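The Great Toy Bin Reckoning

I went in for ten minutes on a Thursday and came out two hours later with a spiky ball in each coat pocket. Neither of them was mine.

Let me back up! Brândușa Onu runs the toy library in Hurthorpe, the one above the old shoe repair place, and she'd been after me since spring to write something about it. I kept putting her off (I have two kids and a hallway full of plastic, so I felt I'd done my research). Then my youngest brought home a soccer ball the size of an apricot from a birthday party, and I stood in the kitchen wondering where on earth it was supposed to live. So off I went.

The library has 204 families on its books and lends out pretty much everything: puzzles, train track, a wooden farm with a goat everybody fights over. But what I wanted to see was the loose stuff. You know what I mean. The balls and beanbags and squashy things that don't belong to a set and never had a box to begin with. The last big inventory came to 2537 items, and Brândușa swears most of them bounce.

Her answer to all this is what she calls the posting boxes, and I've been boring my friends about them ever since. They're square cardboard boxes in ice cream colors, stacked up like a little tower, with a big round hole in the face of each one. You stack yellow on blue on pink, park the stack beside the bin, and the toys go in through the holes. It's tidying up, but it has the pull of a mailbox, and I have yet to meet a three-year-old who can walk past a mailbox.

The bin itself is a shallow gray metal thing, and I love that it's shallow. Ours at home is a deep tub, and the bottom third of it hasn't seen daylight since we moved. In a shallow one you can spot a football from across the room, even when it's sharing with a basketball-patterned ball, a fleece cloth and a soda can's worth of odds and ends. 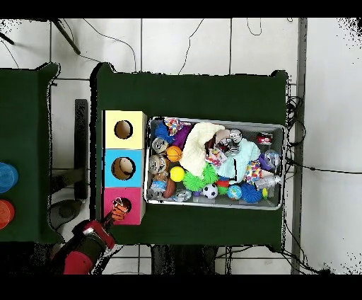

What goes in which box

My first instinct was to sort by color. Yellow ball, yellow box, done! Brândușa let me get on with it for a while and then asked where I'd put the multicolored ones. Fair point. I also had a whole argument with myself over a ball printed like the Earth.

She sorts by feel. Spiky and knobbly in one, smooth and hard in another, anything soft in the third, and the cloths get folded and kept on a shelf. Kids pick it up fast, she says, and they like having opinions about it. One little boy told me very firmly that a koosh ball is soft *and* spiky and should get its own box.

I've now got three boxes going at home, with holes I cut by tracing a cereal bowl. They came out a bit wonky and the pink paint took 23 hours to dry. The apricot-sized soccer ball lives in the middle one, at least until the dog works out the hole.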